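Speaker notes -- "Dropped Keys: a fault that passed every check"
Flullora users meeting, 25 July 2019

Slot is 20 minutes plus questions. Skip the part on the log format if the speaker before me runs over.

OPENING

Thanks, and a quick word on who we are. Givow builds pick and return cells for lost property desks. Items come in on a tray, the arm picks one, shows it to a reader, and puts it in a bin. The bin number goes to the front desk software. We run the motion side on Flullora and we do most of our testing in simulation before anything goes to a site.

The talk is about one fault. It took us more than 40 days to find. The fix was four lines. I'd like to spend most of the time on the part in between.

WHAT HAPPENED

Site is called Praveo. One cell, one arm, two-finger gripper. It had been running without trouble on wallets, phones and glasses cases. Then the desk started reporting empty bins. The software said there was a set of keys in the bin and the bin had nothing in it.

First reaction on our side was that somebody had taken them out by hand. We said so to the customer. Do not rush this line. We were wrong and we had to go back and say that.

The keys were on the floor of the cell, under the tray stand. There were several sets down there.

Then the safety part. A set of keys had landed on the rail of the guard door. The door closed far enough for the switch to read closed, but the latch did not go home. The arm kept moving behind a door that could be pulled open by hand. Nobody was hurt. We shut the cell down the same afternoon and it stayed down until the door was changed.

Pause here. Next slide is the timeline.

WHY THE CHECKS PASSED

The gripper reports finger position and motor current. Our grasp check was simple: if the fingers stop before fully closed, and the current is over the limit, we have an object. The check ran once, right after the close.

With a wallet that is good enough. A wallet held at the start of the move is a wallet held at the end.

Keys are different. The arm often grips the tag, and the metal hangs or sticks out wherever it wants. When the arm speeds up, the loose parts swing. The swing works the tag up out of the fingers a little at a time. On a short move it stays in. On the long move to the far bins it can come out.

After the tag slips out, the fingers close the rest of the way. The controller saw that. It wrote a line to the log at debug level and carried on to the bin, opened the fingers over nothing, and reported a good drop.

So the data was there the whole time. We had set the log to keep warnings and up.

(If short on time, go to WHAT WE DID.)

LOG FORMAT

Each grasp gets one record at close and one at open. Code 408 is "width changed while holding". It was added years ago for a soft gripper that we no longer sell, where a change in width was normal. That is why it was set to debug. When we moved to the hard fingers, the level was never looked at again.

Ask the room who has reviewed their log levels after a hardware change. Wait for hands.

WHAT WE DID

We could not make it fail on the bench. We tried for a week with our own keys. Part of the problem was that our bench is shorter than the cell at Praveo, so the arm never got up to full speed.

So we went to simulation. We used Ersoy, our in-house setup, because there we could run the full length move as many times as we liked and change the grip point each time. We added keys on a tag with loose rings. We also added clutter, which we had never bothered with before. Our old test had a bare table and a box.
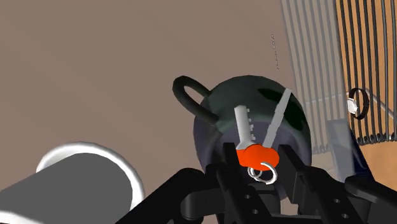
We ran 1516 grasps over a weekend. In 200 of them the item left the fingers before the bin. Every one of those 200 was reported as a good drop. That was the first time we had seen the fault on our own machines, and I will admit it was a relief.

Sorting by grip point showed the pattern. Grips near the middle of the tag held. Grips low on the tag, with most of it above the fingertips, were the ones that failed on long moves.

Caution for the audience: the friction values in Ersoy are our guess. Do not take the failure rate as a real one. The pattern matched what we later saw on site. The rate did not.

THE FIX

Code 408 now stops the arm. The cell reports a lost item and asks the desk to look.

The grasp check runs again halfway through the move and once more over the bin.

Speed is limited for anything the reader has tagged as keys. This costs a few seconds a pick. The customer accepted it.

The guard door was changed to one with a switch on the latch bolt itself. The old switch only watched the door panel. This should have been done at design. It had nothing to do with the gripper, and we would not have found it if the keys had landed somewhere else.

OPEN ITEMS

Lanyards. We have not tested them and the cell is set to refuse them for now -- the desk handles those by hand.

We are checking the other sites for the same door switch. Should be finished in August.

QUESTIONS LIKELY TO COME UP

Why not weigh the item in the gripper? Our wrist sensor is too coarse for a single key.

Will the test set be shared? Object list yes, site logs no. Slides go up on the meeting page.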